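Search tickets

Ticket 111 – Brown marks and early softening on display apples
Site: Mustamley, staff kitchen and tasting counter
Opened by: Lenni Miettinen
Handled by: Ville Vuorinen
Opened: 28/03/2023
Status: open, waiting on second crate

Problem as reported (Lenni)

Apples from the Saarela delivery go soft on the counter within a couple of days. The skin looks fine in the crate. Once they are out on plates they get a dull patch on the bottom, and the flesh under it is brown when cut. Pears from the same delivery are OK. We had the same supplier all winter and no complaints. I threw out 20 apples this week and would like to know if it's the fruit or us.

Reply (Ville)

Please answer these before we send anything back:
Where is the crate kept overnight?
Is the fruit washed before or after it goes in the cooler?
What is it sitting on when it's out?
Are there bananas anywhere near it?

Reply (Lenni)

Crate is in the cooler, bottom shelf, next to the fan. Washed in the morning, all at once, then dried with a towel and put back. Out front it used to be the big steel bowl, piled up. Bananas hang on the hook right over the bowl. I see where you're going with that.

Step 1 – moved the bananas

Bananas went to the far shelf by the toaster. New apples in the same steel bowl. No real change. The ones at the bottom of the pile still had the patch.

Step 2 – cooler check

Thermometer on the bottom shelf read colder than the display on the door. The shelf by the fan had frost on the back wall. Moved the crate up two shelves and put a folded cloth behind it. Fruit at the back of the crate was worse than fruit at the front, so the cold spot is part of this. Stendden came out and reset the fan. They left a invoice, it's in the folder.

Step 3 – washing

Stopped washing the whole crate. Only wash what goes out that morning. Lenni says this takes longer but the skins stay shinier. Can't say yet if it helps with the patch.

Step 4 – no more piling

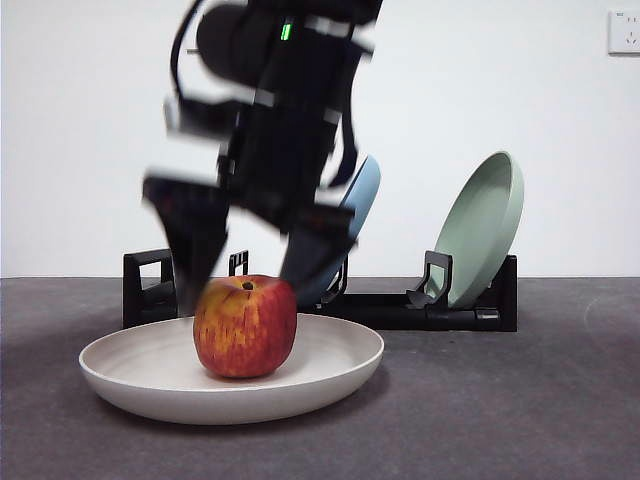 Bruising from the pile was my next guess, so we dropped the steel bowl and went to plates. The bowl is deep and people dig around in it for the one they want, and the ones underneath take the knocks. A single apple on a wide plate has nothing pressing on it, and with the shallow rim it can be picked up from any side. The red and yellow ones from Saarela also look better against off-white than they did in steel. Turn each one stem up and leave it that way – the patch was always on the side it had been lying on.

Result so far (Lenni)

Put out 26 apples on plates, a few at a time. Cut three of them open at the end of the second day. Two clean, one with a small brown spot near the core that could be from before we moved the crate. Much better than last week.

Still to do

Wait for the second crate and repeat with fruit that never sat by the fan.
Ask Udham if they can lend us more of the same plates. They have 300 in storage.
Do not return the first crate yet.
Lenni to note the cooler reading every morning through the end of March.

Ville – leaving this open. If the second crate comes out clean I'll put it down to the cold shelf and the bowl together and close it.

Contact the help desk | Back to top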